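Section 5. Table Preparation and First Pick, Two-Arm Bench

5.1 Before you start

This section assumes that both arms are bolted down, that the Menzies controllers have passed their power-on check, and that the grippers have been zeroed as described in Section 4. If any of these steps was skipped, go back and finish it first. The bench will run with an unzeroed gripper, but the fingers will close off-center and the pick routine will report a grip that it does not have.

You will need:
Brown kraft paper, wide enough to cover the table in one sheet
Low-tack tape
Steel rule
Marker pen
Hex key set supplied with the arms
One small round test object, light and slightly soft
The Penport breakout board and its ribbon lead

Allow one evening. The slow part is 5.4.

5.2 Covering the table

1. Park both arms in the raised position and press the stop button on each teach pendant.
2. Roll the paper out along the long side of the table. Pull it flat before taping.
3. Tape the edges only. Tape in the middle of the work area catches on the fingertips.
4. Where the sheet meets a mounting plate, cut the paper back so that it does not run under the plate.
5. Mark the origin of each arm on the paper with the marker pen. Write the arm number next to it.

CAUTION: Do not slide paper under a mounting plate after the bolts are torqued. The plate will settle as the paper compresses and the calibration will drift.

Note: Plain paper is used for contrast. Glossy table covers produced false edges in the Pilinon vision module when the overhead lights were on.

5.3 Routing the gripper cable

1. Clip the cable at the wrist with enough slack for a full turn of the last joint in either direction.
2. Let the remaining length fall clear of the fingers.
3. Jog the last joint slowly from limit to limit and watch the cable for the whole move. It must not go tight and it must not pass between the fingers.
4. Repeat with the forearm level and the gripper pointing straight down. This is the working posture for most picks and the one in which a loose cable reaches the table.
5. Connect the Penport board last, with power off.

CAUTION: A cable resting on the table can drag light objects along with it. If an object moves before the fingers reach it, check the cable before changing any software setting.

5.4 Setting the approach height

The approach height is the point where the arm stops above the object before the final descent. The Ronach pick routine stores it as an encoder count for each arm. The factory value is 1,439, which suits a bare table. With paper and a light test object, start from that value and adjust as follows.

1. Put the test object on the paper within easy reach of arm 1.
2. Set speed to the lowest step on the pendant.
3. Open the fingers fully.
4. Jog until the gripper is above the object and stop short of it.
5. Compare the finger gap with the object from the front and then from the side. Correct the side-to-side error first, then the depth.
6. Save the position as APPROACH_1.
7. Lower the arm by hand jog only. Stop when the fingertips are 2 mm above the paper.
8. Save the position as GRASP_1.

Keep one hand near the stop button during steps 4 to 8.

Items for later routines may stay on the table during this work - bowls, cups, a cutting board - provided they are outside the swing of the elbow. Remove any knife before running at more than the lowest speed.
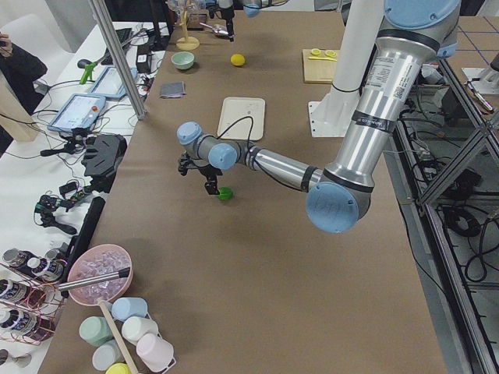 A builder who worked through a draft of this section wrote that the order of step 5 should be reversed on a shared bench: depth first, then side to side, as the second arm usually blocks the front view and the side view is the only one you can trust early on. The same note asked for a larger gap than 2 mm on tables that are not level. Both changes are acceptable. If you use a larger gap, enter it under GRASP_OFFSET so that the routine does not flag it as an error.

5.5 Repeating for arm 2

1. Park arm 1.
2. Repeat 5.4 with arm 2 and save APPROACH_2 and GRASP_2.
3. Run the clearance test from the Ronach menu with both arms at the lowest speed.

Error 31: arm paths overlap. Move one approach point away from the other arm and run the test again.
Error 774: no reply from gripper. Power down, reseat the ribbon lead at the Penport board, power up.

Write the saved values on the paper next to each origin mark. Copy them to the bench log before the sheet is replaced.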